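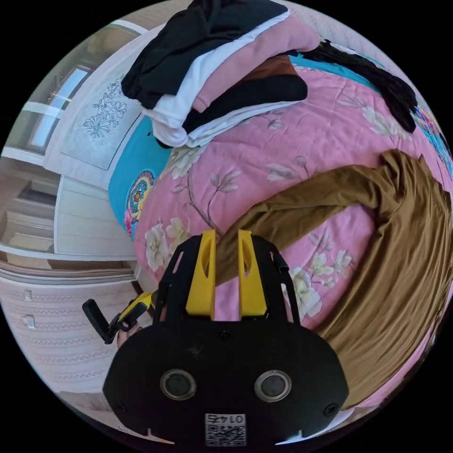 I've folded other people's clothes for Ulby for 12 years, and this spring my job changed more than in all the others put together. We're a home-help firm, and the office wants a robot (Tetteh, it's called) that can do the putting-away while one of us does the cooking or just sits and chats. So part of my week now goes on folding with a gripper in my hand, yellow fingers and all, and a heap of clothes on a flowery pink quilt. You squeeze the trigger, you pinch a corner, you try again. The thick pale pink one in the stack is the kind of thing I like - it's the long slippery bits that make me swear!

Chelsea Ackroyd does the sessions too and she's much quicker than me. We get the same hourly rate as for visits, which took a bit of arguing. Keith Sedgwick in the office wanted it counted as training at first, and Mahnaz Pakzad soon put him right. 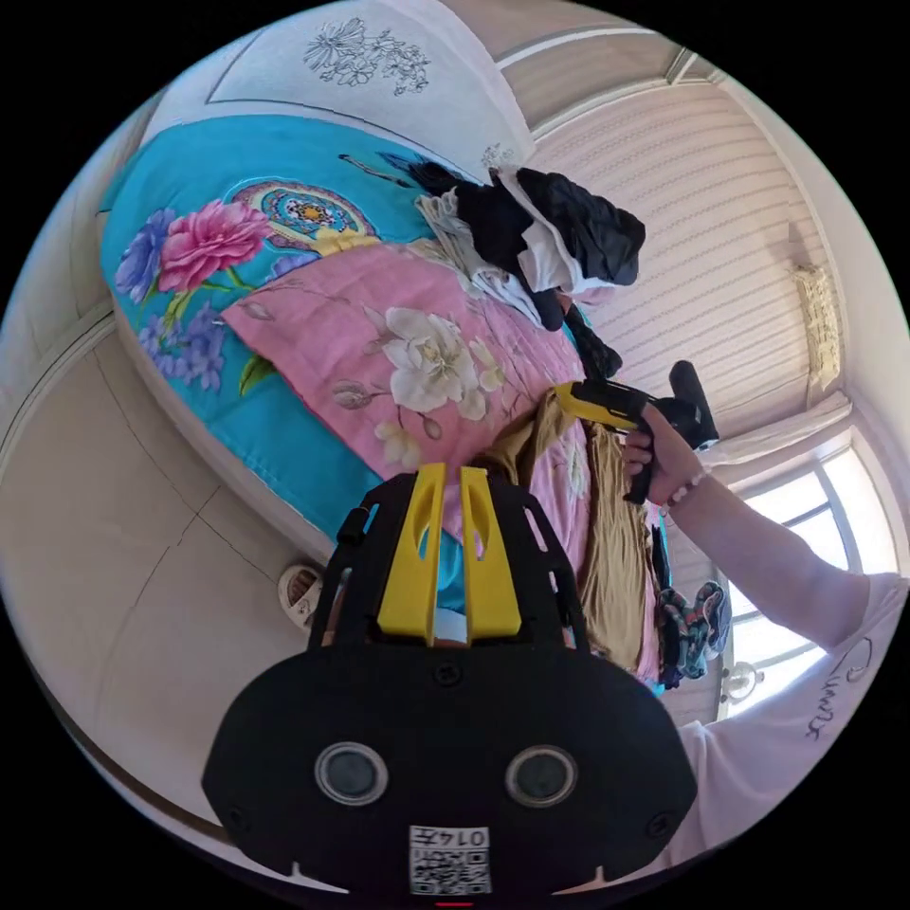

What I keep being asked is whether we're folding ourselves out of a job. I don't know. Ulby has promised nobody's hours will drop before December, and I've got that in writing. My wrist aches after a long session, so we've asked for shorter turns and a proper break between them. I do miss the chat, mind you. On a normal visit I'd be hearing all about the grandchildren while I sorted the socks.

Fengying Yan is collecting everyone's moans and good ideas for the next staff meeting, so send her yours, even the petty ones. Mine's already in: longer breaks and a decent kettle.

June 2026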